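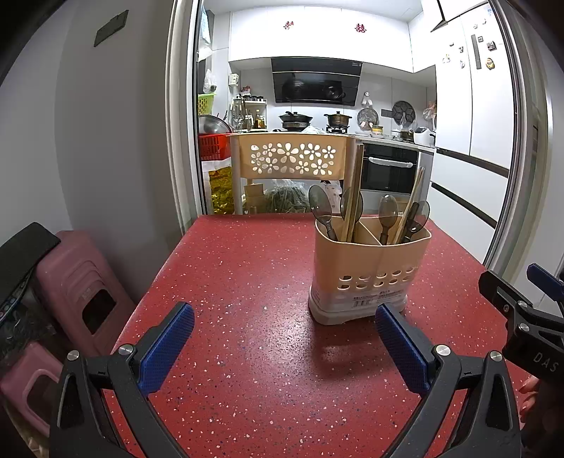
Cutlery holder on the red speckled tabletop.

September
By Ileana Oprea and Ritu Semwal

Sound Effects in Translated Manga: What Readers Want and What They Get

Project report, Popular Media and Translation
Course instructor: Hartmut Schwerdtfeger

1. Background

Sound effects in manga are usually drawn by hand as part of the art. A door slam may cover half a panel, and the letters may pass behind a character's head or break apart at the ends. When a series is published in English, someone has to decide what to do with them. The dialogue is easier to replace because it sits in balloons. A sound effect often has drawing underneath it, and if it is removed the drawing has to be rebuilt.

Both of us read manga in translation, and we had different opinions about this before we started. Ritu prefers the original lettering left alone with a small note beside it. Ileana finds the notes distracting and would like to see everything redrawn in English. We wanted to find out how other readers feel and whether their preference depends on the kind of scene.

We did not look at dialogue, honorifics, or jokes, which have been covered by earlier groups in this course. We also left out digital comics that scroll vertically, where the lettering is often kept on a separate layer.

2. Terms

We sorted the ways of handling a sound effect into four types and used these names throughout.

Replaced: the Japanese letters are removed and English ones are drawn in their place, in a similar style and size.

Side note: the Japanese letters stay, and a small English version is printed next to them.

Gutter note: the Japanese letters stay, and the English is printed in the margin or between panels.

Untreated: the Japanese letters stay and there is no English at all. Some older editions put a list of sound effects in the back of the book. We counted those as untreated because the page itself gives the reader nothing.

3. Material

We used the English edition of Voltier, a sports series about a bicycle racing club at a technical high school. We picked it for three reasons. It has a lot of noise in it (chains, brakes, crowds, rain). It also has quiet chapters with very little dialogue, which we wanted for comparison. And the lettering changes partway through the run, when a new letterer took over, so we could look at two approaches in the same story with the same artist.

We read 7 volumes and chose 30 pages from them. Pages were chosen to give a mix of race scenes, classroom scenes, and night scenes at the riverside. We skipped pages with no sound effects. On the chosen pages we logged more than 130 separate effects. For each one we wrote down the type of handling, the approximate size compared to the panel, and whether it stood for an actual sound or for something silent.

The second group needs explaining for readers who do not follow manga. Japanese has words for things that make no noise, such as staring, glittering, or a heavy silence. These appear in the art the same way a crash does. English has few of them, so translators tend to write a plain verb ("stare") or leave the effect alone.

For a second opinion on the log, each of us marked the pages separately and then we compared sheets. Most of our disagreements were about silent effects. A good example is the scene in which the captain, Faretti, stands at the top of the hill before the descent. There is one long effect running down the left side of the page. Ileana marked it as wind. Ritu marked it as silent, a feeling of pressure. The English edition leaves it untreated, so it was no help. We logged it as silent after checking with Torben Ackermann, who teaches second-year Japanese and was kind enough to go through our list of doubtful cases.

4. Survey

We made a short survey with printed page samples and posted an online version to the campus comics club and the reader board at Inum. We received 48 complete answers. People who stopped before the last page were left out.

Each person saw the same page handled in different ways. Ritu made the altered versions by scanning the page and relettering it on a tablet. They were good enough for the test, but the redrawn background on the bridge page is rough, and a couple of people mentioned it in the comment box. This may have pulled down the score for the replaced version of that page.

The main questions were:

Which version would you rather read?
Which version best shows what is happening?
Did you notice the sound effect before or after the dialogue?
Do you read any Japanese?

5. Results

For loud effects in action scenes, replaced lettering was the most popular choice. The reason given most often was speed. People said they did not want to stop in the middle of a race to read small print. Several wrote that the big English letters felt like part of the movement, and that with side notes they either read the note first and lost the picture or missed the note completely.

For quiet scenes the result went the other way. Most people chose the side note or the untreated version. Replaced lettering was described as "shouting" on the riverside pages, even though we kept it thin and pale. One person wrote that a page with the word "silence" on it is no longer silent. We found this comment useful, because the Japanese page has a word on it too. It seems that letters a reader cannot read are taken in as drawing, while English letters are always read as words.

The gutter note was the least popular in both kinds of scene. People did not like having to match a note to an effect, mainly on pages where effects overlap.

Readers who knew some Japanese were more likely to want the original kept. This was what we expected. We did not expect them to dislike side notes, but many did, and said they would choose untreated pages if they could. Readers with no Japanese were split on untreated pages. Some said they felt shut out. Others said they could tell what the effect meant from its shape, and when we asked them to guess, they were right fairly often for impacts and mostly wrong for silent effects.

In the Voltier volumes themselves, the early ones replace almost everything. After the change of letterer, loud effects are mostly given side notes and silent effects are mostly left untreated. So the later volumes match our readers' wishes for quiet scenes but not for races. When we told people about the change at the end of the survey, few of them who had read the series remembered noticing it.

6. Interview

We spoke to Ramiro Collado, who has lettered comics freelance and did some work for the small publisher Frerichs. He did not work on Voltier. He told us that the choice is usually about money and time before it is about taste. Redrawing a large effect across a detailed background can take longer than lettering the rest of the page. Some license agreements also limit changes to the art, and in that case the letterer has no choice.

He was not surprised by our survey. His own habit, when he is free to decide, is to replace effects that sit on white or on speed lines and to leave the ones that cross a face. He also said that the size of the printed book matters a lot. A side note that reads well on his monitor may be hard to see in a pocket edition — he keeps a printed page taped over his desk to check against.

7. Problems

Our sample is small and comes mostly from people who already read a lot of manga. New readers may feel differently. We used only one series, and a horror or comedy series would have given us other kinds of effects. The altered pages were made by one of us, who had an opinion on the question, although the other chose which pages went into the survey.

We should also have asked whether people were reading on paper or on a screen. Collado's point about print size came after the survey was closed.

8. What we would do next

We would repeat the survey with a horror series, where silence matters more, and ask a letterer to prepare the pages. We would also like to test a mixed approach, with loud effects replaced and silent ones untreated in the same chapter. Our answers suggest readers would accept it, but nobody in the survey saw a full chapter done that way, and it might look inconsistent over many pages.

On our own disagreement: Ileana now agrees about the quiet scenes. Ritu has not changed her mind about the races.

Filed under: Student Work, Manga & Comics, Translation

Comments

pagefold: Good read. I have the Voltier books and had to go pull them off the shelf to see the lettering change. The brake noises are so different once you look.

Torben Ackermann: Nicely done. I would still argue about the hilltop page. After another look I think it could be wind.

mika_reads: I miss the sound effect lists in the back of old volumes! I know they don't help while you're reading but I learned a lot of kana that way.

halftone: Did you think about asking people who read right-to-left vs. flipped editions? Flipped art makes the original effects come out backwards, so untreated isn't really an option there.

Ritu Semwal: @halftone We didn't, all our pages were right-to-left. It would be a good question for the next group.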